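Robotic Disassembly Needs Better Failure Reporting

Policy and Practice, Andov Institute for Applied Automation 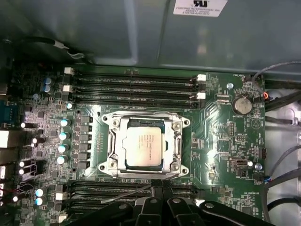 A workstation motherboard seen from the wrist camera, with the processor seated in its bracket and the gripper over the lower memory slots.

Research on the automated recovery of computer parts has reached the stage at which its results influence purchasing. Recyclers read the papers, and so do the public bodies that fund them. It is therefore a matter of concern that most groups still report a single success rate and very little else.

The Histley trials, completed in September, show what is lost. The team recorded 1120 attempts at part removal and published every one, including the 207 that failed. Each failure was assigned to a stage: locating the part, approaching it, gripping it or releasing it. Most failures occurred during the approach, where polished metal and loose cables confused the depth estimate. A single percentage would have hidden this entirely.

Critics at Tastora have argued that labeling of this kind is slow and depends on the judgment of the person doing it. The objection is fair. Two reviewers will sometimes disagree - a poor approach can look very much like a poor grip. The Histley team published its disagreements as well, and other groups should do the same.

This Institute takes the view that stage-level reporting should be a condition of public funding. The Mfaume program, which plans 2000 attempts on mixed office equipment, would be a sensible place to begin.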